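Support > Two-arm table cell > Care and setup FAQ

October 2021
By Ketill Brøndum

Hello, and thanks for stopping by. I look after the Bilik table cell, both the physical one on the bench and its simulated twin, and most of what follows began as emails from people setting up their own. I've tried to answer in the order the trouble usually arrives, and I do go on a bit – so skip ahead if you're in a hurry!

Should I set up the simulation or the real cell first?

The simulation, please, every time. Load the Flelico scene file, bring both arms up at their home pose, and let them sit there for a minute before you ask anything of them. If an arm sags or jitters in the twin, your joint gains are off, and it's a good deal cheaper to find that out where there's no gearbox to wreck. Once the twin behaves, copy the gains across and run the real arms at 30 per cent speed for the first session.

Which objects should be on the table?

We use a little kitchen set: plates in a few colours, a bowl, a tray, a chopping board, a can and something to eat. Please keep the colours as supplied. I once swapped the plates for a tasteful matching set in grey, because I thought they looked nicer, and spent the better part of a week wondering why the left camera kept losing them.

How do I check the grip without squashing things?

Start with one arm working and the other parked open, well clear of the board. Bring the working fingers in from the side, one over the top of the food and one tucked underneath, and close them slowly until the contact readout settles. If it climbs and keeps climbing, back off and drop the force limit a notch.
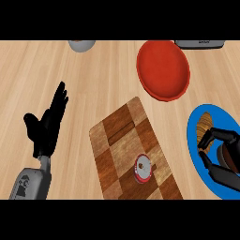 Do this over a plate to begin with, so you're also checking that the fingers and the rim can share the same bit of space. The thing to watch is the lower finger. If its collision shape is set too generously it will ride up on the plate, and you'll see the whole wrist twitch as the solver tries to sort itself out. Shrink the fingertip shape a touch, reset and try again.

My parked hand drifts. Is it broken?

Probably not. Drift in the parked hand is nearly always a stale zero. Power down, seat the wrist against its stop, power up and run the zeroing routine again. On the real cell, have a look at the cable behind the forearm as well – if it's been pulled tight around the elbow it will tug the arm over by a few millimetres, and no amount of zeroing will fix that.

How often does it need servicing?

Wipe the finger pads with a barely damp cloth after every 100 grasps, and check the knuckle screws at 200. They're small and they do work loose, so keep a spare packet in the drawer. We go through the wrist bearings properly each January, when the lab is quiet and I can have the bench to myself with a cup of tea.

Can I use pads from another supplier?

You can. The Lesimska pads fit without any fuss. The Þrastardóttir ones are softer and lovely on bread, but they're thicker, so you'll need to change the pad depth in the twin to match or your closing distances will be wrong.

Who do I write to if I'm stuck?

Me! Send the log, your gains file and a note on what you'd changed just before it went funny. I read everything, though I'm slower on days when the real cell is in pieces on my bench.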